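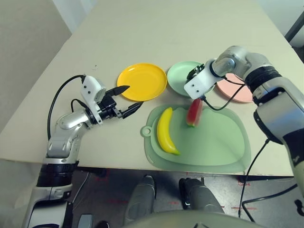 Surely the car park is the one part of the building that was already finished, writes a reader from the far end of Borus Road, who has spent the past month walking round it. A fair point, and one we put to the council after it awarded the contract for the library roof and undercroft to Gallagher. The reply ran to two pages and mentioned the car park once, as a "laydown area". For those of us who don't lay things down for a living, this means scaffolding poles.

The facts, such as they are. Gallagher will strip and replace the flat roof over the main reading room, put in new outlets and downpipes, and repair the concrete beams in the undercroft. The contract runs to 295 pages, which can be read at the front desk on request, provided you bring your own glasses and don't want to take it home. Three firms put in a price. Valen came second and Skanance third, and the council would like it known that the marking was "robust".
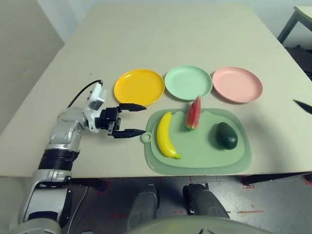
Work on the roof itself should take 37 weeks. Long-standing subscribers will recall that the last roof was meant to take 12, and that we ran a small piece in July of the following year to mark its completion. The new covering comes with a guarantee, as did the old one, which expired a few weeks before the first bucket appeared in Local History.

During the works the main entrance will be shut and everyone will come in by the side door on Valen Street. There is a ramp. It has a bend in it that was plainly drawn by someone who has never pushed a double buggy, but the council says it meets the standard and we have no reason to think the standard has pushed one either. The lift will stay in use except when it isn't, and notices will go up on those mornings.

Parking drops from 332 spaces to 89 until the poles go.

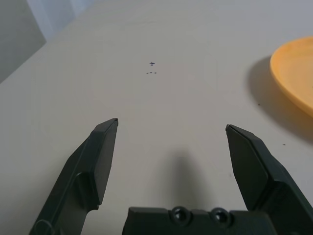

Could the buses not stop nearer, then, asks another reader, and would it kill them to put a bench in? The council tells us the stop can't move without a traffic order, and that a traffic order takes longer than the roof. On the bench it was silent. We have asked again, in larger type.

Noisy work is limited to between eight and one, so anyone hoping to revise, doze or read the paper in peace should aim for the afternoon.

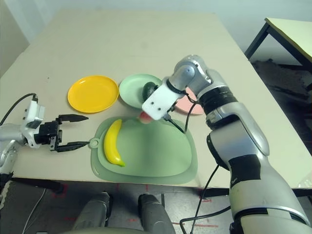
The children's section moves upstairs for the duration and the large print books come down to take its place. Reserved items can still be picked up from the main desk, and fines continue as normal, the builders having failed to disturb those at all.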